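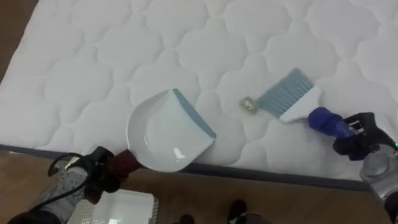 Ticket: two-arm cell, sweeping task, Driddale site
Opened: 2019-10-10
Status: closed, watch item left open

Problem
Dustpan rolls in the left gripper when the brush pushes debris toward it. The lip lifts off the quilting and scraps slide under. Failed 2 of 40 runs overnight, both near the edge of the mattress.

Checked
Left finger pads: clean, no wear. Grip force on the left arm matches the Wornska profile. Brush side fine, blue wrap on the handle is tight. Maroon wrap on the dustpan handle had gone slack – you could turn it by hand. Last replaced in March.

Fix
Took the old wrap off, cleaned the handle, put on new wrap from the Dendari kit and left it for 30 minutes before gripping. Retaught the left grasp point closer to the pan. Brush path not changed.

Dump position
Checked this as well, the new grasp point shifts the pan. The white basket stays on the floor beside the mattress, gray handles at both ends. Keep the left arm cable clear of the forearm joint when you jog the pan over. Right arm parks over the mattress with the gripper open.

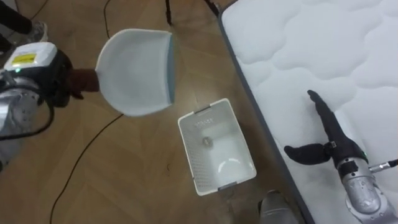 Left to do
Spare wrap is on order through Jurčo. Until it comes, try the dustpan handle by hand at the start of each shift – if it turns, stop the cell and reopen this ticket.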